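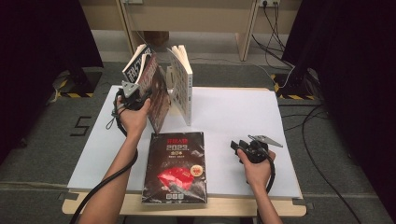

Books standing upright on a white board.

Town library in Dreltbridge drops fines and gets longer evening hours
By Mererid Gethin
Jun 25, 2022

The public library in Dreltbridge will stop charging fines for late books from next month, and it will stay open until nine in the evening on most working days. The town council agreed to both changes at its last meeting, after a discussion which took almost two hours.

Until now, a reader who brought a book back late paid a small sum for every day. Kayode Ogundipe, the head librarian, told the council that the money from fines was less than what the library spent on sending the letters. He also said that many families stopped coming after they received one.

"People are ashamed and they stay at home," he said. "Then we lose the reader and also the book."

Old fines will be removed from all accounts. Readers will still have to pay for a book which is lost or badly damaged, and a person with a book more than 23 days late will not be able to borrow another one until it comes back.

The longer hours were tested in April at the smaller branch on Garba Street. During the test, the number of evening visits there grew by around a third, mostly students before exams and parents who finish work late. The main building closes at five at present, and this was the most common complaint in the letters which the council received.

Not everyone was in favor. Council member Derek Parsons voted against the new hours and asked who will pay for heating and light in winter. He said he likes the library very much, but the roof of the main building has needed repair for seven years and this should come first. The council promised to look at the roof again in the fall - the same promise was made last year.

The neighboring town of Stastbridge ended its fines two years ago. Readers from Stastbridge can already use their cards in Dreltbridge, and the two libraries now want to share a van, so that a book ordered in one town can be picked up in the other within five days. Burnbridge was also invited to join but has not answered yet.

Haoran Qin, who studies nursing and uses the reading room almost every day, was pleased with the decision. "My bus comes at half past five," he said. "I was always arriving to a closed door."

The new hours will be posted at the entrance of both buildings. Sunday opening was not discussed.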